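Seltov Home Work Guide for the Inano Two-Arm Unit
Section 3: Folding Laundry on a Sofa, Bed or Table
Revised Mar 27, 2026

3.1 Before you read on: what the unit can and can't do

Most people who unpack an Inano want it to do the laundry. It can't do the laundry. It can fold certain kinds of clothing, one piece at a time, on a flat or nearly flat surface, with a person in the room. Sorting, carrying, loading the washer, matching socks and putting things away in drawers are still your job.

In our own home trials the unit was given 424 pieces of clean, dry clothing to fold without help. It finished 205 of them to a standard the household accepted. The rest were folded badly, dropped, or handed back to the operator. Shorts, dish towels and plain T-shirts made up most of the good results. Hooded sweatshirts, fitted sheets and anything with long drawstrings made up very few of them.

A person who is used to folding will be faster than the unit on every item in this section. If you need a basket of clothes folded before dinner, fold it by hand. The unit makes more sense when you have other things to do in the same room and don't mind how long the basket takes.

3.2 Choosing the work surface

The unit folds best on a table. Many homes don't have a free table at the right height, so sofas and beds are supported too, with some limits.

1. Pick a surface with at least two shirt lengths of clear width. The unit needs room to lay a piece out and room to set it down when it is finished.

2. Check the height. With the lift column at its lowest setting, the gripper fingers should be able to touch the surface with the elbows still bent. If the arms have to go straight to reach, the surface is too low.

3. Press down on the surface with your palm. If your hand sinks in more than the depth of a finger, choose another place. Deep cushions change shape when the grippers press on them, and the unit will keep correcting for a surface that keeps moving.

4. Take off loose throws, remote controls, toys and pillows from the part of the surface you plan to use. Back cushions can stay on a sofa if they don't lean forward over the seat.

5. Compare the color of the surface with the color of the clothes. Dark socks on a black sofa are hard for the head camera to pick out. Plain gray or beige upholstery works with most clothing other than gray or beige clothing.

Note: A large seam, a zipper or a piped edge in the upholstery can be read as the edge of a garment. If the unit tries to pick up the sofa, press Pause and move the work a hand's width away from the seam.

Caution: Do not use glass tables or leather sofas. The finger tips are hard plastic and will mark leather.

3.3 Positioning the unit

1. Roll the base up to the surface so that the front edge of the base is parallel with it. On hard floors, set both wheel locks. On carpet, set both locks and push lightly on the column to make sure the base doesn't creep.

2. Turn the unit on and wait for the green light on each wrist. Both must be steady. A blinking light means the motor has not found its home position. Turn the unit off, move the arm gently to the middle of its range, and turn it on again.

3. Look at the cables that run from the wrists. They should hang free and not pass between the fingers or under the forearm. A cable that catches on a cushion edge will stop the arm, and the unit will report a collision.

4. Open the Jodar app and choose Work Area. Drag the corners of the box until it covers the seat or tabletop and nothing else. Leave out chair arms, backrests and the floor in front.

5. Tap Reach Check. The arms will move slowly to each corner of the box. Keep your hands away until they return to the rest position.

Caution: Children and pets must be out of reach of the arms during Reach Check. The arms move slowly but do not look for people on the way.

3.4 Preparing the clothes

The unit will work from a heap, but every step you take here saves it several tries.

1. Use only clean, dry clothes. Damp cloth sticks to itself, and the unit cannot feel the difference.

2. Empty the pockets and close the zippers.

3. Turn everything right side out. The unit does not do this.

4. Place no more than two pieces on the surface at once until you are comfortable with how it behaves. Keep a clear gap between them.

5. Leave space on the side where finished pieces should go. By default that is the unit's right. You can change it in the app under Finished Side.

Slippery athletic fabric needs some extra care. It slides off the finger tips when it is lifted by a single layer, and a folded stack of it tends to spread out if it is bumped. Set Grip to Firm for shorts and jerseys of this kind. Set it back to Normal for cotton, or you may see small pinch marks in the cloth.

Large printed letters and numbers cause a different problem. On a flat shirt they are no trouble. On a crumpled one, the outlines of the print can look to the camera like the outline of a sleeve or a hem. Give the shirt one shake and drop it with the collar facing away from the unit. That is usually enough.

3.5 Running your first fold

Start with shorts. They have four straight edges when laid out, an elastic waistband that is easy to grip, and no sleeves.

1. Lay one pair of shorts flat in the middle of the work area, waistband to either side.

2. In the app, choose Fold, then Shorts. Tap Start and stand back.

3. Watch the first grasp. Both grippers should close on cloth, not on air and not on the upholstery. If one misses, let it try again. It will make up to three attempts before it stops and asks for help.

4. When the app says Finished, wait for both arms to pull back before you reach in.

5. Check the result. You are looking for a rough rectangle that holds its shape. An edge of lining or a second layer showing along one side is normal, and you can tuck it in by hand.

6. Tap Accept or Redo. Redo opens the piece up and starts over. If the second try is no better, fold it yourself and tap Skip.

Repeat with three or four pairs before you move on to shirts. If more than one in three comes out badly, go back to 3.2 and look at the surface again. It is more often the surface than the clothes.

3.6 Moving on to shirts and jerseys

Shirts take longer and fail more often. The hard part comes before any folding: the unit has to find the shoulders in a crumpled piece, lift it, and lay it down flat. This is the step where a person still has the biggest lead. You know where a collar is by feel, even inside a pile. The unit has to turn the cloth over until it can see one.

1. Leave finished pieces where they are, but make sure they are well clear of the space where the shirt will be spread out. On a narrow sofa seat, take the finished pieces away first.

2. Choose Fold, then Shirt. Tap Find Shoulders.

3. The app marks two points on the camera view. If both are on the shoulders, tap Yes. If either one is somewhere else, drag it to the right place.

4. Keep watching while the unit lifts. If the shirt hangs from one gripper only, tap Pause, then Lower. Do not pull the shirt out of the fingers.

5. Once the shirt is flat, tap Continue.

Naheed Minhas, who ran the home trials, suggests that new owners do step 3 by hand for the first two weeks - always drag the points, even when they look close. A point that is on the print and not on the seam will give you a twisted shirt nearly every time.

The working view for a mixed load should look much like the one at the end of this step list: a red and white sports garment in a loose pile on the left of the seat, a folded pair of red shorts nearer the right gripper, and bare cushion between the two grippers.

6. With the pieces spaced this way, select the unfolded one in the app before you tap Start. If you don't select, the unit picks the nearest piece, and that may be one that is already folded.

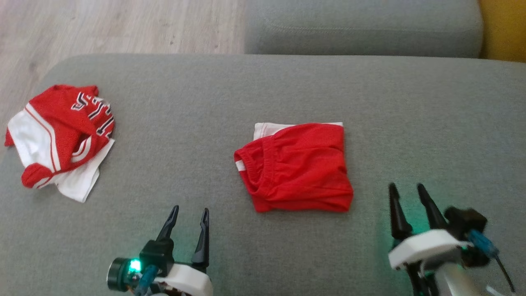
3.7 When to stop and do it by hand

Stop the session if any of the following happens:

- The unit has asked for help three times on the same piece.
- A wrist light goes out or starts to blink.
- The base has shifted and the work area box no longer lines up with the surface.
- A thread, strap or drawstring is wrapped around a finger. Turn the unit off before you free it.

Shirt folding will be updated in April. Until then, please send clips of failed folds through the app under Report, with the type of garment and the surface you used. Parveen Dhanial's support team reads these and will write back if they need to know more.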